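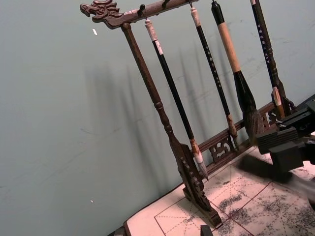 A proper home for the brushes

For the best part of two years my calligraphy brushes lived in a jam jar on the kitchen windowsill, tips up, next to the washing-up liquid. I knew it was wrong. Every book I own says it is wrong, usually on the first page, and Jarmila Ševčík, who teaches the evening class I go to above the library, went a bit quiet when I told her. She is a kind woman and didn't scold me, but the following week she brought in one of her own early brushes, kept in much the same way in her student days, and let me feel how the hairs had gone stiff and splayed up near the ferrule where the old ink had settled. I went home and emptied the jam jar that same night.

So now there is a rack, and I am afraid I have become rather silly about it. It is dark wood with a carved dragon's head at the end of the top bar, mouth wide open, all curls and ridges, and it has feet with little stepped, scalloped edges that I keep running my thumb along when I should be practising. I had gone into Menzies, the secondhand shop at the bottom of our hill, for a lampshade. I came out with no lampshade and a brush rack wrapped in newspaper, and had to carry it home on the bus on my knees with the dragon looking out at the other passengers. It was £30, and I didn't haggle. I never do, I get too embarrassed.

My husband thinks the dragon is a bit much for a back bedroom with pale grey-green walls and a view of next door's bins. He may be right! But I like the lower rail best anyway, the one with the fretwork panels let into it, and you only really notice those once the brushes are up and you are looking through them.

Hanging them was a lovely job for a wet afternoon. I washed each one first in lukewarm water, no soap, pressing the hairs gently against the side of the basin until the water ran clear, which for the big one took an age. Then I squeezed them out in a bit of kitchen roll, drew the tips back to a point with my fingers and hung them from the hooks with the hairs pointing down. The idea is that the water runs away from the ferrule and doesn't sit in it and rot the glue. I put an old tea towel underneath for the first night, and in the morning they had all dried nicely to shape, even the one I had given up on.

The brush I use most is the one with the long glossy black handle and the creamy white cap. The hair is pale and it comes to a good point, and it forgives me a great deal. I bought it in my second month of classes, when Jarmila said I had outgrown the beginner's set, and I was so pleased I rang my sister. Then there is the slim one with a line of small white characters down the handle. I can't read them, I'm sorry to say, though it's on my list of things to ask about. I use that one for signing my name and for anything fiddly, and I'm always a little nervous of it.

The big one, with the thick light-tan handle and the great dark head of hair, was a present from Cyprian Zieliński, who sits beside me in class and writes characters the size of dinner plates. He says I write too small because I'm frightened of wasting ink. I tried it out on the back of some lining paper on the hall floor and used up more ink in one evening than I normally would in a month – and I did enjoy it, I must admit, although the skirting board has needed a wipe.

The rest of the table has had to be rearranged to make room. I keep the practice paper spread out under the rack now, so the moment I sit down I am more or less ready to start, and I've moved the sewing machine into the wardrobe (it was only being used as somewhere to put post). The inkstone has gone to the left, the water pot is well away from my elbow after the accident in July, and the finished sheets go in a box under the bed. I had thought I might throw the early ones out, but I got as far as the first handful and couldn't do it. Some of them are dreadful. There is one where I wrote the character for "forever" upside down from start to finish and evidently didn't notice.

I've also made a small rule for myself, which is that nothing gets hung up dirty. It sounds like nothing, but at ten at night with a cup of tea going cold it's surprisingly hard to keep to. So far I've managed it, apart from the evening the boiler man came.

Next I'd like to find a pair of paperweights that look well with the dark wood. At present I'm using two smooth pebbles from the beach at Whitby, and they do roll about so. Jarmila has a nice long pair in brass and says to wait until I see some I love, so I'm waiting, and popping into Menzies rather more often than I need to. We still haven't got a lampshade.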